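From: Colton Ross
To: Warar users list
Date: 31/08/2025
Subject: Re: [warar-users] Notes from the Parkwood open day?

Gilles Millet wrote:
> I missed the open day at Parkwood. Did Cadwaladr show the door task
> in simulation, and did they say anything about the black areas in
> the camera views? We get the same thing here with the Erov arm and
> I would like to know if it is a renderer fault before I file it.

Gilles,

Yes to both. The demo ran the house set in the simulator for 357 episodes, started before the doors opened and left going on the side screen. Each episode is 20 seconds at most. The policy gets only the camera views, no map and no depth. Renders from the run:
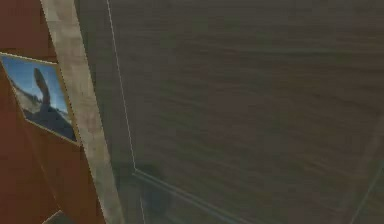
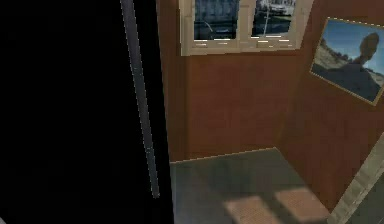
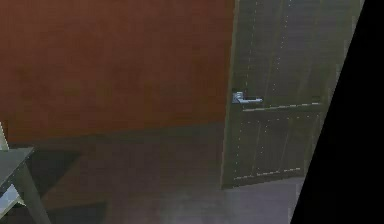 On the black areas: Cadwaladr's answer was that they come from camera placement. When a camera ends up inside or right against a solid body, the near clip plane cuts through it and the inside faces draw as black. They do not treat it as a fault and they do not filter those views out of training. I asked whether that hurts the policy. They had run it both ways and saw 19 failures in the filtered set against 20 in the unfiltered one, same seeds, so no difference worth the trouble.

I would still file yours if the black stays put when you move the base. Theirs changes with the pose. Check the near clip value first; the Warar default is too large for indoor sets.

Two other points from the talk. Textures are kept at low resolution on purpose to hold the step rate. Lever handles are modeled with a spring return, but the latch is a simple angle threshold, which explains the early release we both saw in February.

The real arm was down for a wrist cable, so there was no hardware run. Slides are promised but not up yet. I have the config file from the session and can send it off list.

Colton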